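Private member's bill (Vumasby)

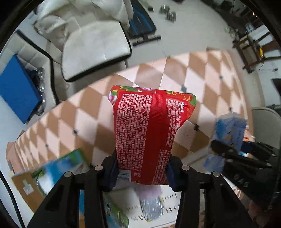 A private member's bill is a proposed law brought in by a member who isn't a minister. I've been looking after this entry for a while now, and I still get a bit of a thrill when one of these things makes it through, so forgive me if I run on!

In Vumasby any backbencher can put one forward, whichever side they sit on. The member needs a seconder and a written draft, and the draft goes to the clerk's office at Siletwood to be checked against existing law. (I once sat in the Siletwood reading room for a whole afternoon going through old drafts. Some are a single page. One was mostly about fencing.)

How it gets debated

Government business takes up most of the calendar, so private bills are squeezed into a short slot at the end of the sitting week. The order is drawn by ballot in May. A member near the top has a decent chance of a second reading, and a member near the bottom is mainly hoping to get a speech on the record. Debate on each bill is capped at 50 minutes, and it lapses if the vote hasn't been called by then, unless the house agrees to carry it over. I've watched that happen from the gallery and you could hear the groans.

Spending

A private bill can't impose a tax or spend public money on its own. Members get around this by asking a minister to attach a money resolution, or by writing the bill so an existing office does the work. The Trinton Footpaths Act is the one everybody brings up, as it handed the whole job to the local councils and left them to find the dollars.

Notable bills

The Kennedy Ferry Bill failed 2 times before it passed, with hardly a word changed between versions. The Trinton act got through on its first go. My own favourite is the Shop Labels Bill, which would have required ingredients to be printed in a readable size. It lapsed, sadly, and I'd love to see someone pick it up again.

See also: Ballot (Vumasby); Money resolution; Siletwood clerk's office

Last revised 8/21/24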